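Notebook, Surkatdale returns room
September, second week with the new station
Written by Covadonga Requena

Start 7:40. The station was warm and ready when I came, so Apostolos must have switched it on before he went to the loading side. Please write it on the board when you do this. I made the gripper check a second time for nothing.

Settings at start: finger opening as on the last page, closing force step 2, speed as Llorente left it. I did not touch the speed. The people on the table asked me last week to make it slower and I said I will do it only together with them, with the clock on the wall, and we have not found the time yet.

Morning run was 220 bottles, all from the mixed crates. In the afternoon we had the rest, and the total for the day is 776. By hand, with three people at the long table, we did more than this in one day. I write it here because in the office they speak about the station as if it is already faster. It is steadier, I agree with this. It does not become tired after lunch. But at the moment it is slower, and one person must stand near it the whole time.

What it stops for, from my list of today:
– bottles lying down with the cap under the edge of the next bottle
– crushed bottles, when the fingers close and find nothing in the middle
– bottles with the label half off, which hangs and covers the finger
– clear bottles in strong light, when the shoulder shines

The last one we can improve. I put the grey sheet behind the lamp after the morning break and I had fewer stops, but I changed also the crates at the same time, so I can't say which one helped. To repeat tomorrow with only the sheet.

Caps. The rule from Grusevier is still that the cap stays on. The rule from our own side is that the cap goes in the separate box. Until they agree, the station leaves the cap and we take it off at the end of the belt. My wrist does not like it. Before, we took the cap off at the same moment as we took the bottle from the crate, it was one movement for two hands. Now the first half of the movement is done by the station and the second half is left for us, all day, only turning. I spoke about it with Apostolos and he feels it in the thumb. We asked to change places every hour instead of every half day, and for today we simply did it. It was better. I will write it as a proposal and put it in the Skarno folder with the other changes, so that it is not only our private habit.

One more thing about the people, for who reads this later. At the long table we talked. With the station the one who watches it stands with the back to the others, because of where the screen is. It is a small thing and in the installation plan there is no line for it. Koutsoukos measured the cable and the screen can come to the other side of the post without a longer one. I would like to do it before the second station is delivered, then both are the same.

Training: the box on the screen which says "confirm object" is confusing for new persons. They think they must confirm that the bottle is clean. It only wants to know if the thing between the fingers is a bottle. I have put a paper note on the side until Llorente changes the words.

Also, we still have no good answer for foreign labels. The sorting list goes by the code, and when the code is turned away from the reader we must turn the bottle by hand, or let it go in the "unknown" crate. The unknown crate holds up to 300 and it was not emptied since the last collection. To ask the drivers.

After the afternoon break I stayed with the clear bottles only, standing, one by one in front of the fingers, to see how the grip is for the height of the label. When the fingers are low on the body the bottle has something firm to lean on, near the shoulder it slips up when they close. I marked the height with tape on the stand. For the pear drink bottles, with the red cap, I keep the fingers low, beside the label.

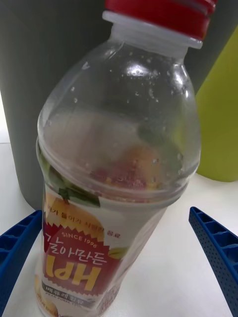

The tape mark is good for these and for the taller ones it must go a little higher, I did not finish that part. Stopped at 16:20, station off, grey sheet left in place, caps box is full.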